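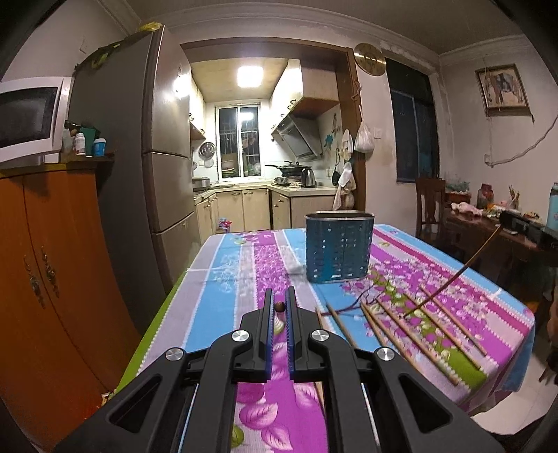 Is the paid suspension setup at Skoldale worth it for a slow club racer?

Posted in Club Racing and Track Days
Asked by slowhands_48 in July
3 replies | 5 shares | Print | E-mail this page

I race a bone stock middleweight twin in the novice class and I'm firmly in the back half of it. Flernico has started parking a van at the Skoldale rounds and selling what they call a full trackside setup. It costs $144 and you get sag set front and rear, a damping baseline, and one "follow-up adjustment" after your next session. They have a board up with lap times from happy customers, before and after.

Maybe I've just been sold too many things in paddocks, but those lap times bug me. Everybody goes faster in the second session than the first. The track warms up, you wake up, you remember where the bumps are. I could hand people a sandwich after session one and put up the same board.

What I feel on the bike: it runs wide on the way out of the long right before the back straight, and the front dives hard when I brake for the hairpin. The stock fork has preload and nothing else. The shock has preload and rebound. I've never touched any of it, and I have no idea what the last owner did. I weigh a good bit more than whoever the factory had in mind.

I asked the man at the van what he could do with a fork that has no damping adjusters and he said "you'd be surprised." I would be, yes. He also brought up springs and a cartridge kit pretty fast, both of which he happens to sell.

So is there something real in this for somebody at my level, or should I spend the money on tires or a coaching day and stop thinking about it? Next round is at Funanham, which I'm told is a lot rougher, so I'd like to sort it out before then. Please don't tell me it "transformed" your bike unless you can say how.

Comments on this post (2)
paddock_moth: That board was up last year too. Same times on it, as far as I can tell.
slowhands_48: Great.

gravel_inspector
Posted in July | Share (5)

Part of it is real and you can do that part yourself for the price of a tape measure and two friends.

Sag first. Get the bike off its wheels and measure the fork with it fully extended, then measure again with you on board in full gear, feet on the pegs, one friend steadying the bike and the other reading the tape. The difference is your rider sag. Do the same at the back from the axle to a fixed point on the tail straight above it. Push down and let it come up slowly, take the number, then lift and let it settle, take that number too, and use the middle. Stiction in a stock fork will fool you otherwise. Compare with the figure for your model, ideally from somebody racing the same one, and adjust preload until you're there.

If you run out of preload adjustment before you reach the number, your springs are too soft for you. At your weight I'd expect that, but measure it before you believe me or the man in the van. Winding the preload all the way in on a soft spring is a common bodge. It'll hold the bike up and it will still dive.

Rebound on the shock: turn it all the way in, counting clicks, and write the number down so you can get back to where you started. Then set it to whatever your manual gives as standard. Plenty of used bikes have it somewhere silly. Change one thing per session, and write it down every time. I keep a notebook and about half of what's in it says "no difference."

Now the running wide. Could be the rear sitting too low under a heavy rider, which would fit. Could also be that you're turning in early and getting on the gas before the bike is pointed anywhere. I can't tell from here and neither can anyone who hasn't watched you ride that corner. Ask a quicker rider in your class to follow you for a session. Most will do it for nothing.

I would not pay $144 for sag and a fork with no clickers. I might pay it for an hour with a person who'd tell me what I was doing wrong, but that isn't what he's selling.

As for the lap board, you have it right. If they want to convince me they can set up half the riders, leave the other half alone, and show both.

CamachoTiresFan
Posted in July

Just get a set of Camacho slicks and quit worrying. Dropped loads of time on mine first day out, bike felt totally transformed. Suspension is for people who already have good tires. Also check your pressures.

Comments on this reply (2)
gravel_inspector: Slicks aren't legal in the novice class at Skoldale. Right about the pressures, though.
slowhands_48: He said transformed.

box_of_shims
Posted in July | Share

Mostly agree with gravel_inspector, with a couple of things to add.

I did pay for the Flernico setup, last season, on a bike with full adjustment at both ends. The work was fine. He found my rebound was nearly closed and the rear was packing down over the bumps, and after he opened it up the chatter was gone. I could feel that within a lap. My times did not change at all. I was happier on the bike and exactly as slow. I wasn't asked to go on the board.

The "follow-up adjustment" is only good that same day, so if you do buy it, don't buy it after lunch.

On your fork, before springs, find out how old the oil is. Fork oil gets neglected more than anything else on a used bike, and worn-out oil gives you the dive you're describing. A change is an evening's work with basic tools if you're patient about setting the level. If the dive is still there with fresh oil and correct sag, then price springs for your weight, and get a quote from somewhere other than the van. The cartridge kit can wait until you're annoyed by something you can name.

Funanham is rough through the middle part, but I wouldn't build a special setup for it on your first visit. Go with your normal settings. If it beats you up, try a little less rebound and see. Cancel anything you've booked with the van until you've done the oil, and check the terms first: they wanted 48 hours' notice for a refund when I moved mine.

Comments on this reply (3)
slowhands_48: Drained the fork last night. It came out gray and smelled like a dead fish. Sag was way off at the back as well, and I'm nearly out of preload. Ordering oil, holding off on springs until I've ridden it.
box_of_shims: Gray is about what I'd expect. Measure the level with the springs out and the fork compressed, unless your manual says different.
slowhands_48: Will do. Still not convinced it isn't just me in the long right.

Print | E-mail this page | 5 shares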